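Two arms, one planner, and a very long Tuesday

So I promised in the last post that I would write up the planner rewrite, and then I went quiet for most of January. Sorry! The short version is that the rewrite took longer than I said it would, the new thing is better, and I now have opinions about joint limits that I didn't have before Christmas. The long version is the rest of this post, so get a coffee.

If you're new to the blog: I work on the software side of a two-arm setup. My bit is everything between "we'd like the gripper to be over there" and the stream of joint positions that goes out to the controllers. The stack is called Hutgate (don't ask, it was a placeholder and then it was in all the file paths). Underneath Hutgate sits a library called Kindlow that does the inverse kinematics, and on top of it sits whatever script somebody wrote that morning.

What was wrong with the old planner

The old planner treated the arms as two separate robots that happened to live in the same world. The left arm would plan, freeze its path, and hand that path over as a moving obstacle. Then the right arm would plan around it. That's a perfectly respectable way to do it and it got us through last year, but the right arm always got the leftovers. If the left one took a nice direct path across the middle, the right one had to take some huge detour over the top, or just sit and wait.

You could swap the order, and we did, with a little flag called right_first. Then the left arm got the leftovers. At some point I added a thing that tried both orders and picked the shorter total, and I remember being really pleased with myself, and then the planning time doubled and Khadija Belhaj came over to my desk to ask why her demo script was sitting there thinking for so long.

Khadija writes most of the perception code, so she's the one who feels it when I'm slow. Her side finds something on the table and gives me a pose with a timestamp, and every millisecond I spend planning makes her pose a little staler. She has a log line that prints the age of the pose at the moment the arm starts moving. It's a very passive-aggressive log line and I love it.

Planning both at once

The new planner puts both arms into one big configuration space and plans them together. Everybody warns you that this blows up, and yes, it does, if you do it naively. My first version ran for five minutes on a simple hand-off and then ran out of memory. Great start.

Three changes made it usable. The first was dropping the idea that both arms always need the full search. Most of the time they're each on their own side and nothing interesting is going on, so now I plan them separately and only merge them for the stretch where they might get close. The second was caching the collision checks against the fixed stuff, meaning the table, the post at the far side and the frame. None of that moves, and I'd been asking about it again on every single query like a goldfish.

The third was the boring one. I had the joint limits wrong. Not dangerously wrong, but I'd copied the limits for one arm and pasted them in for the other, and with the mounting we have, that isn't right for the base joint. The planner kept finding lovely paths that the controller then refused, so it would replan, find the same lovely path, and get refused again. I'd been blaming the search for weeks. Fixing it was one line in a config file. I did not tell anyone for a full day.

The benchmark

I have a set of 300 start and goal pairs that I generated once and now use for everything. Some are easy, some are mean, and a handful are really not solvable at all, because I want to know how long it takes to give up. I set the iteration cap at 2000 per query, which I picked because it was a round number, and it has turned out fine.

With the old planner the easy ones were quick and the mean ones were a coin toss. With the new one the easy ones are the same and the mean ones mostly go through. Query 2913 in the replay logs is my favorite (the numbering carries over from the old logs, that's why it's so high). Both grippers start low at the far side of the table and have to trade places. The old planner never solved it, whichever arm went first. The new one lifts the right arm a bit, slides the left one under, and they swing past each other like two people being polite in a hallway. I've watched the replay way too many times.

It still gives up too slowly on the impossible ones. I have a half-written check that looks at whether the goal poses collide with each other before starting the search, and I should really just finish it.

Running it for real

Simulation is one thing! On Tuesday I finally moved it over to the table. I always begin these with the surface cleared, because for a planner test I want the arms to have only each other to worry about. Objects come later.

My routine goes like this. Load the config, check the version string, read the joint values off both arms and compare them with what the viewer is showing. If the viewer and the table don't agree I stop there. Then I run everything at a tenth of the speed with my hand near a stop button. Then a quarter. Then I get brave.

The thing the simulator doesn't know about at all is cable. In the model an arm is a neat stack of capsules. On the table there's a long black cable running down from the gripper end of the right arm, past the links and back toward the base, and my collision checker thinks that's air. So a path can be perfectly clean on paper and still do something unkind with a wrist rotation. For now I've added a cost on total wrist rotation, so the planner prefers to unwind instead of going all the way around. It's a hack. A proper cable model is on the list, somewhere under "learn to sleep."

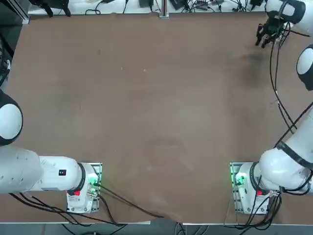
Things I got stuck on

Timestamps, as always. The two arms report their state on their own clocks, and the merged planner wants one combined state. I was taking the latest message from each and calling it good, which meant the combined state was sometimes one the robots had never been in. At slow speeds you'd never notice. Faster, the start of the path was a tiny bit off and the controller would grumble. I now interpolate both to a common time, and the grumbling stopped.

Then there was the smoother. Podov, the trajectory smoother we use, takes a path for one arm and rounds off the corners. If you give it two arms separately it rounds them separately, and the timing between them drifts, and all that careful joint planning goes in the bin. I spent an afternoon being very confused by a path that was fine going in and touching itself coming out. Now I hand it one long vector with both arms in it, and recheck for collisions afterward, and if the check fails I use the unsmoothed version. It looks a bit jerky, but I'll take jerky.

Also the viewer. I drew both arms in the same shade of white to match the real ones and then couldn't tell which was which in overlapping replays. They're orange and blue on screen now. Khadija says it looks like a toy. It does, and I can read it!

What's next

Objects on the table, finally, and hooking up the live poses from Khadija's side. She has a new service for that called Fahmy, which pushes updates when a pose changes instead of waiting for me to ask, so I need to work out what the planner does when a goal moves halfway through a plan. My current answer is "start over," and I already know what that log line is going to say about it.

I'd also like to clean up the merge logic enough to post it. Right now it's one function with far too many arguments and a comment that just says "sorry." If you've done the separate-then-merge thing on your own setup and have a better rule for deciding when two arms count as close, please leave a comment, I'm using a plain distance threshold and it feels a bit dumb.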